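Passwords on a sticky note: a week inside a small firm's security clean-up

By Faustine Chauvin
2021-04-06

First thing I saw at Hollance was the password for the booking system. Written on a yellow sticky note, stuck to the monitor at reception, facing the door. The receptionist was very nice about it. She said everybody used that one so it had to be somewhere people could find it.

Hollance sells parts for garden machinery. Mostly online now, a small counter at the front for the regulars. It is not the sort of place you imagine anyone would bother to attack. That was the owner's view as well, until September, when somebody got into the accounts inbox and sat there reading for a fortnight. Then a supplier's invoice arrived with new bank details on it. Right logo, right order number, right chatty sign-off. Hollance paid it. £2,852, gone, and the bank was sympathetic and that was all.

So they called in Danilo Buenaventura, who runs a one-man outfit called Barredo and spends most of his time in offices just like this one. I asked if I could tag along. He said yes as long as I didn't mind sitting on boxes.

Day one is listening. He goes desk to desk and asks people what annoys them about the computers. Not a word about security. By lunch he has most of what he needs: who shares a login, who sends files to their own email so they can finish at home, which laptop hasn't been restarted for months because it "takes ages". Nobody feels told off. He writes it all down in pencil.

Day two is the inbox, and it is dull. He looks for forwarding rules, the little instructions that quietly send a copy of your mail somewhere else. He finds one. It had been there since the break-in, set up to catch any message with the word "invoice" in it. Changing the password had done nothing about it. The owner went rather pale and made us all tea.

Then the old accounts. Hollance has 20 staff and had a good many more logins than that, some belonging to people who left before the current phone system went in. One was for a temp who did 8 days over a Christmas. Still worked. Still had access to the customer list, all 2,305 names and adresses.

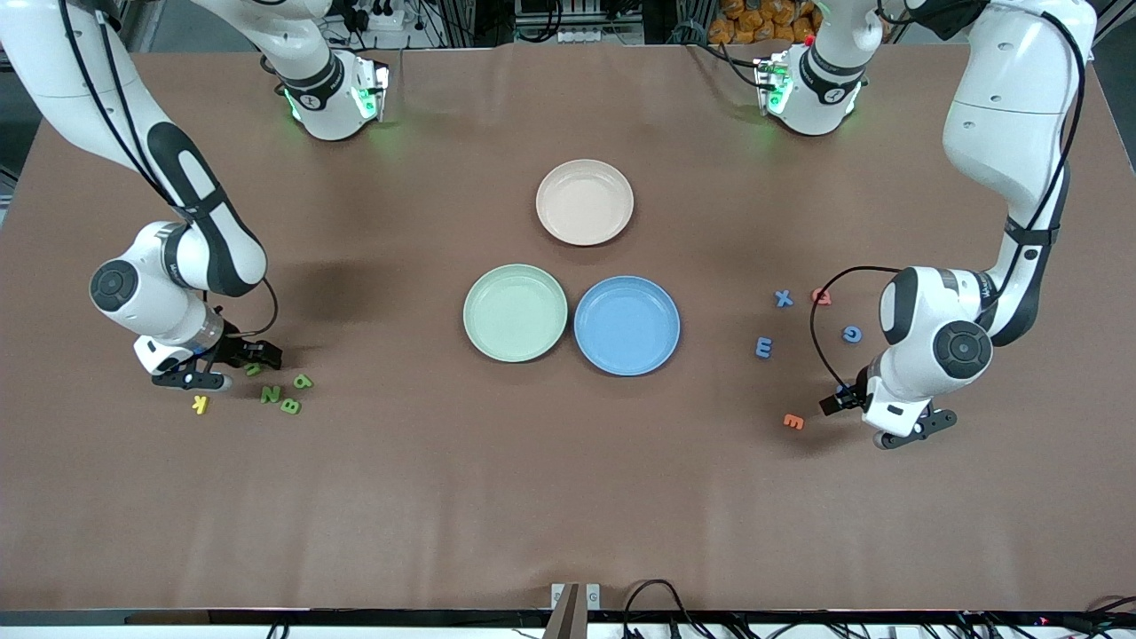
The bit Buenaventura worries about most is everything on the network that isn't a computer. Printers, door locks, the camera over the loading bay, the thermostat. People buy them, plug them in, leave the factory password alone and never think of them again. He puts all of it on a seperate network, away from the accounts and the customer records. At Hollance that took one afternoon and a lot of muttering at the router.

After that, the passwords. He set the office up with a manager called Flamness, one long phrase to remember and the rest looked after. Grumbling for a day, mainly from the warehouse. Two-step codes on email for everyone, owner included. He'd asked to be left out. He was not left out.

Backups came last. There was a backup, a drive called Drillero in the cupboard under the stairs, plugged in all day every day to the same machine it was backing up. Any nasty that locked the machine would have locked the drive too. Now there are two, swapped each week, one kept off site. He made them restore a folder while he watched. It took three goes.

What did it cost? Less than the fake invoice, the owner says, though he wouldn't give me the figure. Most of what changed was free. Ring the supplier on a number you already have before you change any bank details. Close accounts the day people leave. Restart the laptop.

I went back a couple of weeks later to pick up a scarf I'd left behind. The sticky note had gone from reception. There was a new one by the kettle, with the number to call if an email looks odd, and somebody had already used the bottom half of it for a lunch order.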